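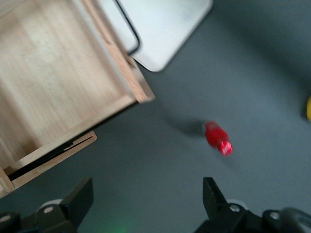

Skeline drawer-and-bottle study: frequently asked questions

We use cookies to measure traffic. Accept | Manage settings

What does the study test?
Whether a policy that sees only the wrist view can place a bottle in an open drawer when the drawer's angle to the robot changes between trials.

How many trials were run?
100 per policy, divided evenly among 5 drawer angles. We compared 4 policies.

What counts as a success?
The bottle is released inside the drawer within 60 seconds. A bottle left on the rim is scored as a failure.

Why is there no overhead view?
Earlier Plomano results used one, and we wanted to isolate its effect. The wrist view loses the drawer during the final approach to the bottle – the policy must keep a short history to find it again.

Was the drawer angle given to the policy?
No. It was logged for analysis only.

Did any policy fail at every angle?
No. The one without history did worst at the steepest angle.

Are the logs available?
The May logs are on the Zerside server. The full set was added in June 2020.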